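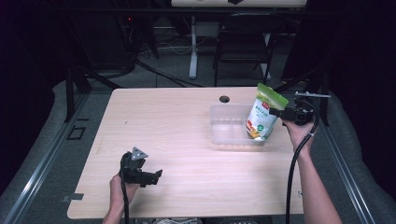
Pouch into box, day five of forever

Blog > Work stuff > Robot training

July · by the one with the sore thumbs · 3 min read

So I've been at Kesolero for a bit now and people keep asking what I do all day. I pick things up and put them in a clear plastic box. Then I do it again! The things at the moment are snack pouches (the stand-up kind, with fruit on the front) and I do it with a black gripper in each hand, cables running off them, so that every squeeze and wobble gets recorded as an example for a robot to learn from.

The project is called Gullora and the target is 3,000 good examples. On Monday I did 139, my best day yet, and we kept 102 of them. The rest got tossed for boring reasons — I bumped the box, or I started moving before the recording did, or I dropped the pouch and made a face about it (the face is fine, the drop isn't).

What surprised me is how fussy pouches are. A tin is a tin wherever you grab it. A pouch goes soft in the middle, so if you squeeze there the bottom swings around and misses the box completely. Grab it up high, near the top band, and it hangs nicely and you can tip the lower end in first. I'd never once thought about this while unpacking groceries, and now I can't put the shopping away like a normal person.

The other hand is harder than it sounds too. For this one the left gripper doesn't have a job, it just waits over the table, and mine kept drifting in to help. We went back and forth on whether drifting counts as a mistake. We decided it does, which cost me most of a morning's work, and I was a bit grumpy until lunch.

Neat isn't the goal, either. I started out trying to make every one identical, same spot, same colour facing me, and got told to loosen up. If the pouch always starts in one place then that's all the model learns. So now I shuffle the start position every 5 goes and try not to have a favourite corner. (I have a favourite corner.)

Next up is the Faler set, which is all lids. I've had a practice go and my wrists have already lodged a complaint. If anyone has a good stretch for forearms, leave it in the comments, please!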